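Part 4: Hanging the Wurngate wall shelf

Okay, so you've got the rail cut and the studs marked (if you skipped Part 3, go back, I'll wait). This is the part I was most nervous about the first time, and it's also the part I've redone the most, so I have opinions.

I'm writing this for the Wurngate in the long size, the one with the hidden rail and the two keyhole plates in the back. The short one goes up the same way except it only gets one plate, and you can skip step 9. The printed leaflet in the box covers all of this in four little drawings and I couldn't make sense of two of them.

What you'll want next to you

A drill and a 1/8 inch bit
A screwdriver, a real one with a long handle
A level at least two feet long
Painter's tape and a pencil
The bag of hardware marked 230 (the bag marked 137 is for the brackets, leave it shut for now)
Somebody to hold the other end

Caution: the leaflet tells you to use the plastic anchors if you miss a stud. Please don't do that with the long shelf. Mine held for a month with a few paperbacks on it and then one side started leaning away from the wall. If you can't hit two studs, move the shelf over.

Putting up the rail

1. Run a strip of painter's tape along the wall where the top of the rail will go. It gives you something to draw on, and pencil comes off tape a lot easier than it comes off eggshell paint.

2. Measure up from the floor at both ends and then ignore one of those measurements. I mean it! My floor drops almost half an inch from the window to the door. Pick the end people see first when they walk in, mark your height there, and let the level decide the rest.

3. Draw the line. Check it from the other end with the level flipped around. If the bubble disagrees with itself, the level is off and you should borrow a better one.

4. Hold the rail against the line and poke the pencil through the slots where your studs are. The slots are long on purpose so you've got some wiggle room side to side.

5. Drill your pilot holes. Go in straight and stop when the tape flag on your bit touches the wall (I wrap a bit of tape at an inch and a half).

6. Start both screws by hand, then snug them up a little at a time, going back and forth. Don't crank one all the way down first. I did, and the rail walked right off my line.

Note: some of the Gaster rails, the ones stamped 418 on the back, have a lip that faces up and some have it facing down. Lip goes up, always. Xiomara Marchetti emailed me after the first version of this guide to say hers came with the sticker on upside down, so go by the lip and forget the sticker.

Getting the shelf on

7. Take everything breakable off whatever is underneath. I put a folded blanket there too.

8. With your helper on the far end, bring the shelf up a bit higher than the rail, lean the back edge in, and lower it. You should feel it drop, maybe a quarter inch, with a dull clunk.

9. Check the second keyhole plate. Reach up and push the shelf gently toward the wall at the far end. If it gives, the plate hasn't caught. Lift, slide a hair to the left, and lower again.

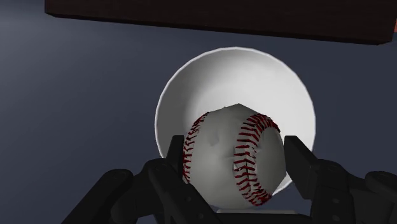
10. Open the small envelope and find the two locking screws. They go up through the rail from below, one near each end. Finger tight plus a quarter turn is plenty. The wood in there is soft and I've stripped one hole already (toothpicks and wood glue fixed it, wait overnight).

11. Lay the level on top, front to back this time. A shelf that tips forward even slightly will walk your picture frames right off the edge. If yours tips, slip one of the thin felt shims behind the bottom of the back edge and check again.

Caution: don't load it the same evening if you used glue anywhere. I know it's tempting.

How much can it hold?

The Orellana brackets from the other bag are sold as optional. I'd use them for cookbooks, records, or a big plant, and leave them off for anything lighter. Duangjai Thongsuk, who put up three of these in her hallway, swears you should fit them before painting, and having tried to touch up around mine with a tiny brush, I'm with her.

If you're missing a part

The shelf is part number 1502 and it's printed on the end of the carton, so don't throw the carton out until you're done. Fornia sent me a replacement keyhole plate without any fuss once I gave them that number. It took most of October to get here, though, so count your pieces before you drill anything.

Part 5 is the corner version, where the two rails meet. You'll need the blanket again and a longer screwdriver.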